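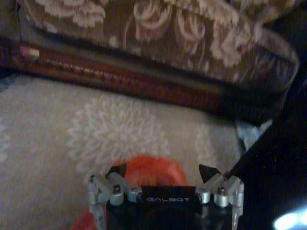 Surncombe Floor Pickup Records
Data card

Summary
Surncombe contains 180 recorded episodes of a two-armed robot collecting bags and wrapping from furnished rooms at the Skorthorpe guest residence. Pleneo, which runs housekeeping at the residence, maintains the records. Each episode is paired with a short log from the attendant on shift.

Work setting
Attendants formerly cleared the floor by hand before vacuuming. Under the current arrangement, the robot makes a first pass and an attendant checks the room afterward. Work under furniture and anything involving guest belongings remain with staff.

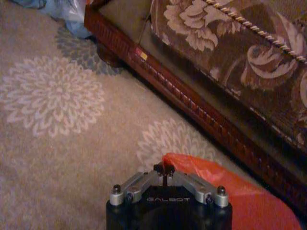

Gripper view: red-orange plastic bag on the carpet at the sofa base.

Effects on staff
Eight attendants took part. Their logs record less bending and more time spent waiting, restarting runs and entering notes. Veronika Bakos, the shift lead, asked that supervision be listed as a duty in its own right, and the rota now allows 15 minutes per room for it. No posts were removed during the recording period. Pay grades are under review.
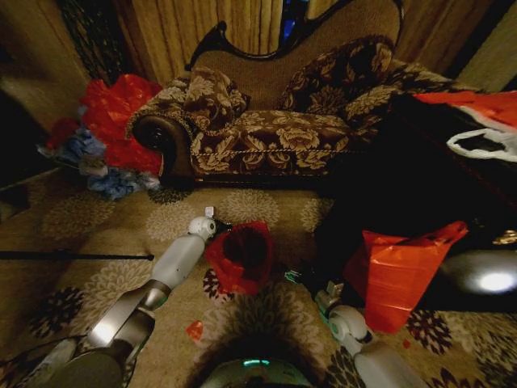 Thin plastic and crumpled tissue are labeled separately in the episode files. Attendants choose the label, and a second reader has checked 80 episodes so far. Disagreements are kept in the notes field.

Limits
All rooms belong to one residence and have patterned carpet. Lighting is mostly dim. The logs should not be used to rate individual employees.

Access
Files are in the folder named Pap. Requests and corrections go to Assunta Donati, records office. The next revision is planned for December.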